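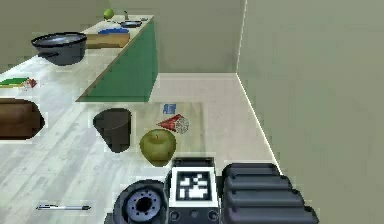 Counter, pale wood-grain top, green side panel. Render.

Apr 29, 2020

Whitewash finish on pine, continued from the January entries. Eltbridge job.

Open question is still yellowing under the topcoat. The offcuts from January that sat in the south window have gone distinctly warm wherever the oil-based coat went on. Under the water-based coat (Tilance matte) the color has held, except at the knots, which bleed the same as before. The halves kept under cardboard look unchanged in both sets. I am dropping the oil-based coat from the list.

Knots. Shellac spot-priming stops the bleed but leaves a shiny island that shows through the wash at a low angle. Cut the shellac thinner and padded it on in two passes, letting the edge run out past the dark ring. Less visible. On the test board nearest the door I can find the edge with a fingernail but not by eye. Sanded one island back flush and the bleed returned within the week, so leave the film alone once it is down.

Wash mix. Uvow white base, 4 parts water to one of base, stirred and strained. At this ratio the grain reads clearly and the early wood takes a light gray cast. The thicker mix looked like thin paint. Wiped off along the grain after a short wait. Wiping across the grain dragged pigment into the scratches left from the previous grit and made a haze that only showed once dry. Two boards lost to this.

Grit. Stopped at 180 on the old boards. Tried 200 on one because there was a roll of it in the drawer, and could see no difference. Went to 2000 only for rubbing out the final coat, wet, with a drop of dish soap, on a single offcut. Result is too slick for a work surface and every fingerprint shows. Matte straight from the can is better.

Raised grain is the main nuisance. The wash is mostly water and the surface feels like a cat's tongue afterward. Pre-wetting and knocking back before the wash helps. Knocking back after the wash cuts through the color on the ridges. Do it before.

Wear test. Sample 11 was rubbed with a damp cotton pad under the brass weight, over 200 strokes. Slight polish in the track, no color on the pad. Coffee left overnight on the same sample: faint ring, gone after wiping with diluted vinegar. Red wine: ring stayed. Have not tried the wine on a fully cured piece, the can wants longer than I gave it.

Edges. The brown edging strip from Ruangrit takes the topcoat without trouble but must be masked before the wash. Pigment lodges in the joint and cannot be picked out without lifting the strip. Low-tack tape, burnished, pulled while the wash is still damp.

Ventilation fan bearing is getting loud again. Oiled it.

To do
Repeat wine stain on cured sample.
Order shellac flakes, dewaxed. The jar is down to dust.
Label the January offcuts on the back; the pencil on the end grain is nearly gone.
Try the wash on spruce, same mix, same wait.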